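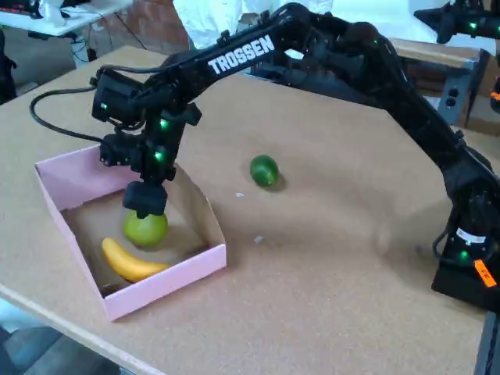
BANVILLE, May 11, 2026 — The fruit cell in the handling lab at the Berno Technical Center is running again after five working days of maintenance, the center said Monday.

The cell is a tabletop station where a robotic arm moves pieces of fruit in and out of a cardboard box. It had been taken out of use after its gripper began closing slightly off center, a problem that showed up first with pears and later with everything else. The lab's maintenance log lists three jobs done during the shutdown: a new wrist cable, a new set of covers for the gripper fingers and a full reset of the joint zero positions.

The first sign of trouble came in February. Students running the cell noticed that one finger was reaching the fruit well before the other and pushing it sideways before the grip closed. A limes-only routine hid the fault for a while. Limes roll into place between the fingers, and the arm kept picking them up. Pears don't do that as easily, and they were being nudged out of position or picked up by one end.

Lab staff blamed the camera at first and spent two afternoons recalibrating it. The error stayed the same. They then jogged the arm by hand to a mark on the table from four directions and found that it stopped in a slightly different spot each time the wrist had been turned all the way over.

That pointed to the wrist cable. It runs outside the arm in a loose loop, and the loop had been tied too short when the gripper was last taken off. At the far end of the wrist's travel the cable was pulling on its connector. The connector had worked partway out of its socket, and the wrist servo was dropping off the line for a moment and coming back with a small offset.

"It would fail on a Tuesday and be fine on Wednesday," said a technician who works on the cell. "You'd wiggle it, the light would come back green, and you'd go home."

The replacement cable has a longer loop, left free to swing out from the wrist through the whole range of motion. Staff checked it by turning the wrist slowly from stop to stop with the power off, then again under power at low speed. The old cable tie point has been covered with tape so that the next person does not use it out of habit. 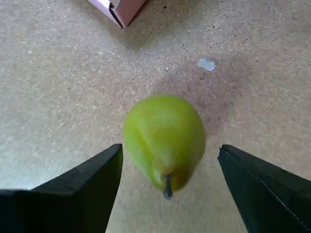

The finger covers were a separate matter. The old pair had worn smooth on the inside faces, and the left one had begun to creep toward the tip. New covers came from Skodcombe, a small shop outside Banville that makes soft parts for packing equipment. Fitting them took longer than expected. Each cover adds a little thickness to the finger, so the closed position of the gripper has to be set again afterward. If that step is skipped, the motor keeps pushing after the fingers meet and heats up.

Zeroing came last. The arm is put in its rest pose with the power off, each joint is lined up by eye and then with a printed template, and the positions are stored one joint at a time from the base out. The lab now does this with two people, one holding the arm and one at the keyboard. An arm of this kind will drop when its motors are released, and the elbow servo had already been bumped once that way.

After the reset the cell was put through 90 test cycles over a day and a half. A cycle counted as good if the fruit was picked up, carried over the wall of the box and set down without being dropped or rolled. The arm completed 88 of them. One miss was a pear that turned as the fingers closed, and the other was traced to the box, which had shifted on the table when someone leaned on it.

Box position has been a sore point for as long as the cell has existed. The lab uses ordinary cardboard boxes, and they get swapped when the corners go soft. The inside is a tight place to work once there is more than one thing in it: with a banana and a pear lying side by side on the bottom, only a small gap of cardboard is left between them for a finger to go down into. The fingers are broad, and staff have rewritten the approach so that the arm comes in over the open side of whichever piece it is after. Flaps are to be folded all the way out before a run. A half-raised flap had been catching the wrist.

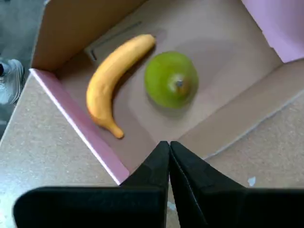
Gripper alignment is now checked every morning the cell is used, before any program is loaded. The check takes a couple of minutes. The operator lowers the hand to just above the bottom of the box and closes it slowly on nothing, watching from the wrist camera's side. The two tips should come together with no more than a thin vertical line left between them, and neither should ride ahead of the other. Fruit can stay in the box while this is done as long as it lies clear beyond the tips. If one finger leads, the run is called off and the joint zeros are looked at before anything else is touched.

A second check is for the lights on the servo housings. Operators are asked to look at every one, including the one low on the base, which is easy to miss from the front. A housing that is dark or blinking means a cable, the log says, until proven otherwise.

The center has also changed how the table is kept. Loose scraps of tape and paper are to be picked up at the end of the day. In one of the earlier runs the camera program took a bit of packaging for a piece of fruit, and the arm spent most of a lunch hour trying to pick it up.

Maintenance hours for the cell are now written on the door of Tillman Hall, where the lab is housed. Groups that had bookings during the shutdown have been moved to later in the month, and those who still need a slot should write to the lab desk. The second arm is not affected by the new schedule. Its own wrist cable will be checked for the same short tie at the next service.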